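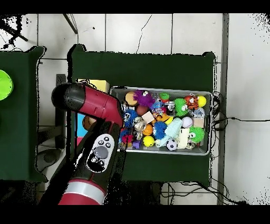
The gray bin on the green table, full to the rim.

Toy sorting season is here again, friends! I put it off all through May and most of the summer, and then Kanokwan Limsakul asked (very nicely) if the Ferkimcombe playroom could have its table back, so I finally rolled up my sleeves. If you've ever wondered where all the little balls go, well, they come to me. Spiky ones, smooth ones, a baseball, one done up like a basketball - and that purple koosh, which I would happily keep on my own desk.

My system is pretty simple. Balls in one pile, blocks in another, anything with eyes goes in a third, and I don't fuss over the rest until I've had coffee. Wooden blocks get a wipe with a barely damp cloth and then sit out overnight. Spiky balls go in a bowl of soapy water for 5 minutes, and you would not believe how much lint those things hang on to.
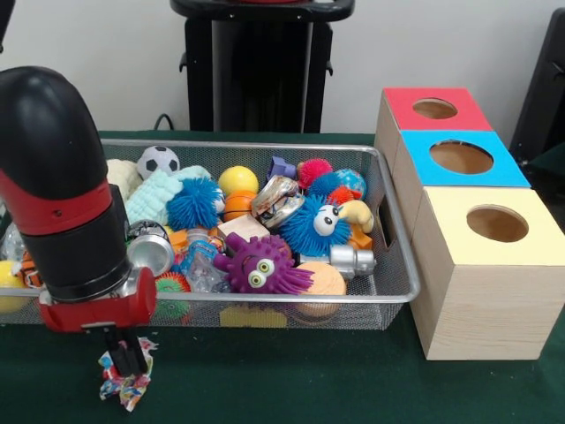
The wire basket is a whole other story, because trash sneaks in with the toys. Wrappers, a crushed can, a plastic bottle - I pull those out before I even think about sorting. The knitted cloth goes home with me for the wash.

If you're missing a favorite, come by and have a dig before the 2 of us start putting things back on the shelves. And if anybody has a spare bin with a lid, I'd love it!

Last updated: 13/08/2026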